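Wollano house, notebook, 11/1/22

Back to the laundry today, after Slavica very kindly reminded me (twice) that the sorting notes stopped halfway down a page before the break. Damir had the kettle on when I came in and we talked for far too long about how real families keep their clothes, and whether anyone folds anything in January. He says his sister does. I have my doubts.

Anyway, the pile. We've been using neat stacks of towels up to now and I've been grumbling that they're too easy, so I was pleased to see a proper jumble — stripes, checks, something crinkly, and that lovely bright orange one that catches your eye from across the room.
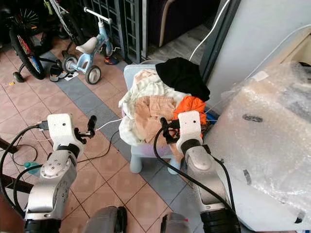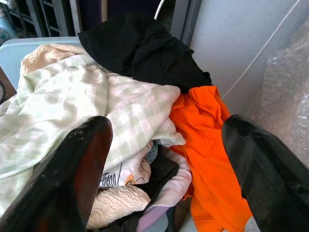

My feeling is that we should sort by weight of cloth first and leave colour for later. Thin things wrap themselves round thick things, and if you go by colour you spend your whole morning untangling. Bontu disagrees and would like darks out first, the way her mum does it at home in Jilotthorpe, and I've promised to give her way a fair go before I get too attached to mine.

Things to sort out: ask Jasmina whether the Dravbridge hampers have turned up, and find the good marker for the labels. Salvador wants 4 categories on the sheet and I'd be happier with 2, plus a spot for odds and ends. Also we need a bigger table for folding, or else a tidier me.

Left the sheet on the clipboard by the door for Slavica to look over.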